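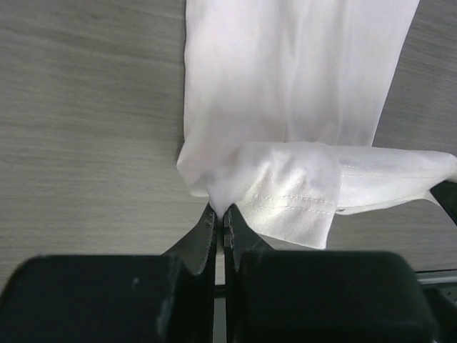
Foto: Katalin Mészáros

Greiferfinger-Satz Fimmont im Test: Wechsel, Einstellung und Pflege an einer Textilzelle

Der Fingersatz von Fimmont ist als Nachrüstteil für elektrische Parallelgreifer gedacht, die Stoff aufnehmen sollen. Ich habe ihn an unserer Faltzelle eingebaut, in der zwei Arme Hemden an einem Tisch bearbeiten. Vorher liefen dort die Standardfinger von Motusus. Der Satz besteht aus zwei Fingerpaaren, acht Schrauben, einer Einstelllehre und einem Blatt mit Anzugsmomenten. Bezahlt habe ich ihn selbst.

Einbau

Für den Wechsel an beiden Armen habe ich 34 Minuten gebraucht, die Referenzfahrt eingeschlossen. Arm stromlos machen, alte Finger abschrauben, Auflageflächen mit einem fusselfreien Tuch abwischen, neue Finger ansetzen und die Schrauben zunächst nur handfest eindrehen. Danach die Finger schließen, die Lehre dazwischenlegen und über Kreuz anziehen. Die Lehre ist ordentlich gefertigt, die Beschriftung darauf aber zu klein. Ich habe die Seiten mit einem Lackstift markiert.

Die Anleitung gibt es nur auf Englisch. Der Abschnitt zum Nullpunkt ist knapp und setzt voraus, dass man weiß, wo in der eigenen Steuerung der Schließweg eingetragen wird. Willy Verhoeven vom Vertrieb hat mir die fehlenden Angaben am selben Tag geschickt. Sie gehören trotzdem ins Heft.

Einstellung

Die Finger laufen zur Spitze hin zusammen, die Innenflächen sind plan. Auf dem Foto hält der Greifer das weiße Hemd an der Ecke der umgeschlagenen Manschette, zwischen den Spitzen steht nur ein kleiner Zipfel. So soll es bei dieser Arbeit sein. Wer mehr Stoff fasst, hat beim Ablegen eine Falte, die der zweite Arm nicht mehr herausbekommt.

Die Greifkraft habe ich auf 30 Prozent gestellt. Darunter rutschte glatter Stoff beim Ziehen heraus, darüber blieben Druckstellen. Die Tischhöhe muss nach dem Wechsel neu angetastet werden, auch wenn die Anleitung das als optional führt. Bei uns lagen die Spitzen sonst zu tief und kratzten über die Platte. Doppelte Nähte sind schwieriger als einfacher Stoff. Dort fahre ich den Greifpunkt etwas neben die Naht und lasse langsamer schließen.

Pflege

Nach 2.708 Griffen habe ich die Finger zum ersten Mal abgenommen und geprüft. Die Schrauben saßen fest, die Flächen waren parallel. Schleifspuren an den Spitzen und graue Kanten kommen früh, auf das Greifen hatten sie bei uns keinen Einfluss. Grate sind ein anderer Fall: Mit dem Fingernagel über die Innenkante fahren, und wenn er hängen bleibt, mit feinem Schleifvlies abziehen. Flusen sammeln sich in der Führung unter den Fingern. Ich sauge sie zum Schichtende ab. Druckluft nehme ich dafür nicht, sie treibt die Fasern tiefer hinein.

Zum Entfetten reicht Isopropanol. Den Reiniger von Tannous, den wir sonst verwenden, habe ich wieder weggestellt, er hinterließ einen Film.

Was stört

Ersatzfinger gibt es nur paarweise. Ein Reserveschraubensatz fehlt, und die Länge ist im örtlichen Handel schwer zu bekommen. Der ältere Satz von Bramham war in diesem Punkt besser ausgestattet, ließ sich aber nicht ohne Zwischenplatte montieren.

Für Hemden und ähnliche dünne Ware würde ich die Finger wieder kaufen. Für Frottee habe ich sie nur kurz probiert, da greifen die breiteren Standardfinger sicherer.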